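Bramari
Home | What we do | About us | Incident log | Contact

About us

Bramari tests robot control software before anybody bolts it to a robot. We are a small company above a tile showroom in Grirnstead, and most of our working day is spent watching simulated arms do things they were not asked to do. Clients send us their controllers, we put them in a rendered room, and we write down what breaks. It is a strange way to make a living, but the rent is paid on time.

Other firms in our line open this page with the story of their founding. Ours was dull (a lease, a server, a disagreement over chairs), so we would like to tell you about our worst month. It explains how we work far better than the lease would.

The tilted room

In September, a client brought us a two-armed controller for household pick-and-place work. The job sounded easy. The robot would face a small chest of drawers, open one, put something in it, close it and go back to its rest pose. We had a test suite of 107 trials ready and had promised results by the end of the week.

The first 40 trials were fine. They were so fine that we let the rest go overnight and went home, which was mistake number one and is now the subject of a laminated sign.
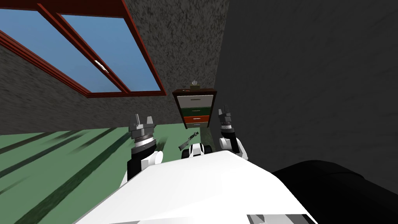 By morning we had a complete set of runs and a pass rate that would have looked good on anyone's brochure. The report said 87 trials had succeeded. It took one of us an hour of scrolling through the replays to notice that in a good share of those successes, the arms had finished nowhere near where they were meant to be. The grippers were aimed at the ceiling. The drawers had not moved. The software had graded itself, found its work excellent and gone on to the next one.

There were two faults, and they had been covering for each other. The controller lost track of which way was down after a reset, and from then on it planned every reach from a wrong idea of its own base. That was the client's bug. The scoring script only checked whether the robot had reached the pose it believed it was in. That was our bug, and it was worse, because catching the first kind is what people pay us for.

A simulated arm that swings up when it should swing forward hurts no one. A real one, in a real kitchen, with somebody leaning in to see why the drawer is stuck, is another matter. We had been one signature away from telling a client that this controller was ready for hardware. We had also already bought cake.

What we told the client

Everything, by phone, before lunch. Then we sent it in writing, with the replays attached and our own mistake on the first page. We expected to be fired. We had started to wonder whether the tile showroom was hiring.

The client kept us on, with conditions. The faulty report was withdrawn, every trial was run again at our expense, and a person had to look at each replay before it could be called a pass. The second round took a good deal longer than the first and was no fun at all. The pass rate fell to a number we have agreed to leave between ourselves and the client, who fixed the reset bug and came back for another round.

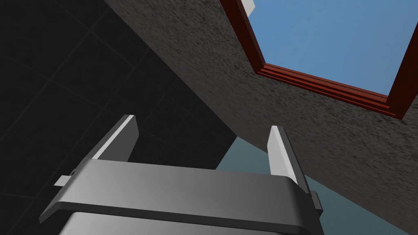

Setiawan still thinks we go too easy on ourselves in this part of the story. The withdrawn report should be posted in full, runs the argument, with the scoring script printed next to it, and the bit about the cake taken out, as it makes a near miss sound like an office party. A controller that points its arms the wrong way is an ordinary Tuesday sort of bug, but a test house that passes it has no reason to exist.

We have argued this one back and forth. The script is now in the incident log, with the bad lines marked. The report belongs to the client and stays where it is. The cake stays too -- it was lemon, and it sat in the fridge until it became an incident of its own.

How we work now

Scoring never uses the robot's own opinion of where it is. We take positions from the simulator, and a second script, written by someone who has not seen the first, has to agree. When they disagree, the trial is marked as a failure until a human being has gone through it.

Every reset is treated as a suspect. We reset in the middle of a reach, with the gripper open, with the gripper closed, and twice in a row for spite. A controller has to get through 80 of these without a wrong first move before we will start on the drawers.

No overnight run is reported the next morning. Somebody watches the replays first, at normal speed, with coffee.

The tool we built for comparing the two scores is called Brillico. It was meant to be a temporary name. It puts up a red bar when the scripts disagree, and the bar is large, ugly and impossible to minimize. New clients sometimes ask for a smaller one. We say we will look into it.

What we don't do

We don't certify hardware, and a pass from us is no substitute for a guard, a fence or a stop button within reach. If your robot has already hit something, call whoever made it and keep people away from it in the meantime. We are happy to look at the software afterward.

To report an error in anything we have published, use the contact form and pick "You got this wrong" from the menu. It goes to all of us at once.

Page last revised August 4, 2020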